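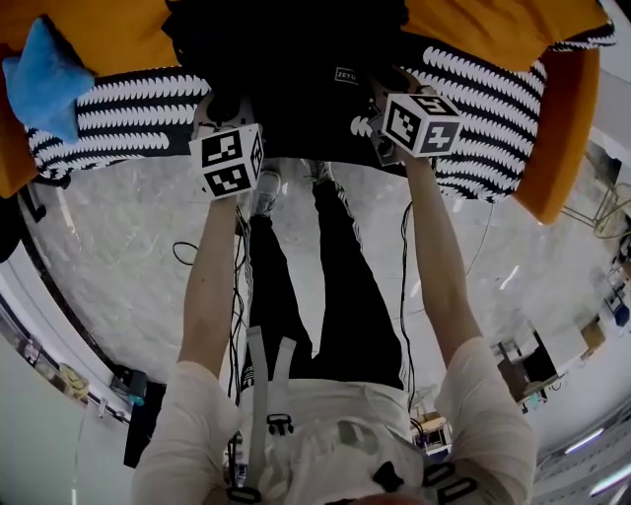 Reaching for the sofa, white shirt and all.

Turnover Lead, Furnished Rentals
Stellcombe Furnished Homes, Rillport
Full time, starts in December

Stellcombe rents out 60 furnished apartments in Rillport to people who are between other places. Traveling nurses, new hires on relocation money, couples whose contractor said the kitchen would be done by spring. They stay a few months, they leave, and someone has to make the apartment look as if they had never been born. We are hiring the person in charge of that.

The job opened up because Darnell Doucet is moving over to purchasing after 11 years of turnovers. He would like it known that he left the linen closet in good order. We would like it known that the linen closet is organized by a system that exists only in Darnell's head, and that getting it out of there will be one of your first assignments.

What you'll do

Walk each apartment after checkout and write down what needs cleaning, fixing or replacing. Our tenants are mostly lovely people. Lovely people also put hot pans on veneer.

Schedule and supervise 3 turnover crews of two. They know what they're doing and will tell you so.

Put living rooms back the way the floor plan shows them. Tenants rearrange. We have found a bed in a dining room and a dining table in a bed's place, and both were returned to us with a note saying it flowed better.

Deal with sofas. You will spend more of your working life on sofas than you ever planned to: vacuuming under the cushions, rotating the cushions, deciding whether a stain is a cleaning or a reupholstery. Most of ours are the Tejada three-seater, a decent sofa that shows everything. There is a form for what you find inside one. Cash goes on the form too.

Keep the inventory current. It lives in a spreadsheet with too many tabs. Please do not add a tab.

Answer the turnover phone from 8 a.m. to 4 p.m. After that it goes to the building line, and whoever is on the building line will call you anyway if it involves water.

What we're looking for

At least 2 years in hotel housekeeping, property management, home staging, moving, or anything else where you learned to look at a room and see what's wrong with it. Restaurant managers have done well here. So did a former school librarian.

Experience running a small crew. If you have only ever run a large crew, you'll miss having someone to delegate the lifting to.

A driver's license and a willingness to drive the van. The van is a stick shift. We keep meaning to fix that, and have kept meaning to since before the present van.

The ability to lift your half of a mattress, with or without help from the elevator.

Plain, polite writing. You'll send tenants notes about deposits, and a good one gets a sigh and a bad one gets a lawyer's letterhead.

Spanish or French is a real plus. Strong opinions about throw pillows are fine so long as they can be set aside during business hours.

What you get

Salaried pay, with the range sent to every applicant before the first interview so that none of us wastes an afternoon. Health and dental from day one. Paid vacation that you're expected to take, preferably outside the end of the month, when everyone in Rillport moves at the same time. Work shoes paid for once a year. First pick of retired furniture, including more Zisach floor lamps than any household could want.

You'll report to Marwa Benkirane, who runs operations and reads every inspection sheet. She will ask what you meant by "fine."

How to apply

Send a resume and a short note to Milagros Soler at our front office, by mail or in person. In place of a cover letter, tell us in one page what you'd check first when you walk into an apartment someone has just moved out of, and what you'd check last. There's no right answer, though "the view" has been tried.

Interviews are two parts: a conversation with Marwa, then a paid half day on a real turnover with one of the crews. Wear something you can kneel in. Lunch is on us, and the crew picks the place.

Applications stay open until the job is filled.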